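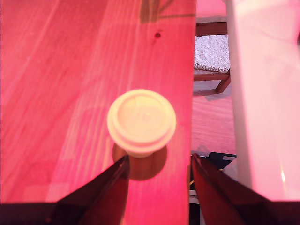 Wrist view under the pink light, fingers open, white piece on the table.

kkopecky
Teaching a pick by remote control under colored light. I have 50 demos under normal light and want to add more like these. My question is whether to keep the red light in the training set or record everything in white and tint it in software afterward.

inese_s
Keep it. Tinting in software doesn't give you the same shadows. Look at the dark patch next to the part, the arm has to learn to ignore that.

marek.zeman
I'd do it in software. I recorded 125 demos by hand under three lamps and the policy was no better than the one with fake tint. It cost me a whole Saturday.

inese_s
Three lamps in the same spot, or did you move them? If they never moved, the shadows didn't change much either.

marek.zeman
Same spot. Fair point — I still wouldn't spend the day again.

kkopecky
Adding another view, closer to where I start slowing down for the grasp.
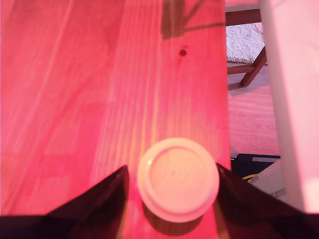 Cap between the fingertips, no contact yet.

kwlam
How long do you pause there before closing? I used to wait 2 seconds to check the alignment, and the robot learned to wait too. Sometimes it never closed at all.

kkopecky
Too long, probably. I'm driving with the Plonura handset and the depth is hard to judge from this view.

arif_t
Cut the pauses out before training. I wouldn't redo the demos for that.

kwlam
Disagree. Trimming makes the motion jump if the hand drifted while you waited. Practice the approach a few times, then record.

kkopecky
OK, I'll record a new batch in red without stopping and move the lamp between runs. Will post the success rate for both sets.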